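Flavala: las normas antes que la pinza

Charla con Josefina Herrera, que lleva las reglas de trabajo con brazos robóticos en la cocina de pruebas de Flavala. Poco tiempo, café de máquina, ella de pie casi todo el rato.
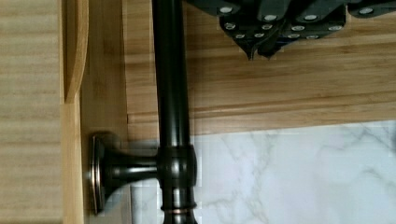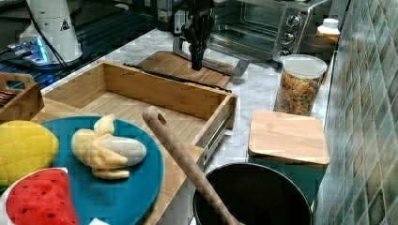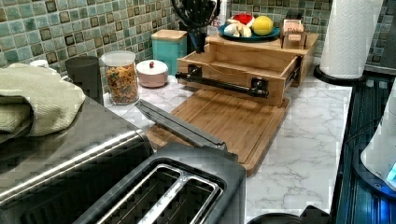 La cocina de pruebas de Flavala, con encimera de mármol y cajones con tirador.

Primera pregunta, la obvia: qué regla se salta más la gente. "La del cajón", dice sin pensarlo. "Si queda abierto, se apunta. Quién, cuándo, para qué. Parece una tontería y es media página del manual."

El manual. 12 páginas, versión de mayo. Lo escribió con Chun-hung Lo, que viene de Werkcombe y quería 100. "Discutimos bastante – ganó lo corto. Un texto que no cabe en la mano no se lee junto a la máquina."

Sobre los tiradores es tajante. Aproximación lenta, parada previa, y solo entonces cerrar los dedos. "El contacto se decide parado. Si el brazo llega con prisa, se cancela y se repite. Tres intentos y se avisa a una persona." ¿Y si el tercero iba bien? "Se avisa igual."

Otra cosa que repite mucho: la comida y los objetos de prueba, cada uno con su ficha. También los peluches con forma de fruta. Borislav Janevski, de Dimitrov, no lo veía necesario y ahora le manda las fichas hechas. Ella se ríe al contarlo.

Lo de los cables le cambia la cara. "Fuera de la zona de paso, siempre. Ahi no negocio." La parada de emergencia se prueba al empezar el turno, no cuando alguien se acuerda. Y se firma.

Le pregunto por las normas oficiales. Las respeta, las tiene impresas, pero dice que no bajan al detalle de una encimera. "Ninguna me dice qué hacer con una cuchara larga apoyada en una olla. Eso lo tenemos que escribir nosotros."

Queda pendiente el registro. Pasan de 500 entradas y siguen en una hoja de cálculo que se rompe cada dos por tres. Prutbridge les ha ofrecido una herramienta; Herrera no se fía todavia. "Quiero ver primero cómo se exporta."

Suena el teléfono. Última nota, ya en el pasillo: la próxima revisión la hará Chibuzor Edet, de fuera del equipo. "Que lo lea alguien que no lo escribió."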